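The first thing I got told at the shared workshop in Hastell was to keep my elbows off the white table. Fair enough! The woman I'd come to interview has been building hand-held grippers on it since spring, and she's got strong feelings about what touches it.

She calls this one the Dovum, after nothing in particular ("it sounded like something with fingers"). So far it has cost her $340, most of it spent on versions she no longer likes.

"Everybody asks about the electronics," she told me. "I lose my evenings to the fingers."
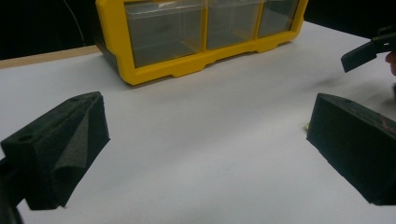
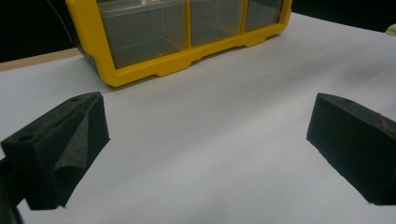 Hastell, July

The fingers are chunky black blocks, rough to look at, with small round holes in them, and on the left one a soft flap folds in along the inside. I asked if she'd ever tidy that up. "I've tidied it up eight times – it keeps its own opinions."

What does she want it to pick up? Small stuff, mainly, the kind of thing you'd keep in a yellow organizer with clear drawers. Pulling a drawer open is the dream, and she's been arguing with herself for two months over whether to go at it from the front or from an angle. (I suggested a bigger handle and got a look.)

She learned the basics from a secondhand Prinier kit, which she took apart and never put back together. "I still have the manual," she said. "I have most of the screws."

Next up is a narrower pair of fingers, and then she wants to start over on the mount. I asked when it'll be finished and she laughed, then went off to find us some coffee.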